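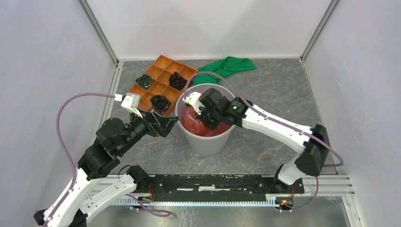 Gülizar Işık would like it on record that the bin task took her 30 tries before one was worth saving, and that the manual she had then said only "demonstrate the task." Noted. The steps are longer now.

5. Recording a two-arm demonstration

5.1 Put both leader handles in their cradles. Press ENABLE. The follower arms will match them, whether or not you were ready.

5.2 Move each arm slowly through the bin opening once without recording. The rim does not yield, and neither will the wrist.

5.3 Press RECORD and wait for the tone. Motion before the tone is lost, however graceful.

5.4 Perform the task at half your normal speed. Hesitation is recorded faithfully and the Lirnance trainer will learn it as a skill.

5.5 Return both handles to their cradles and press STOP.

Note: Soft items such as bags and cloths never lie the same way twice. Record at least five good demonstrations, moving the items between them.

CAUTION: Keep cable loops clear of the gripper fingers. The gripper cannot tell a cable from a bag liner.

To discard a bad take, hold DELETE for five seconds. Sighing has no effect.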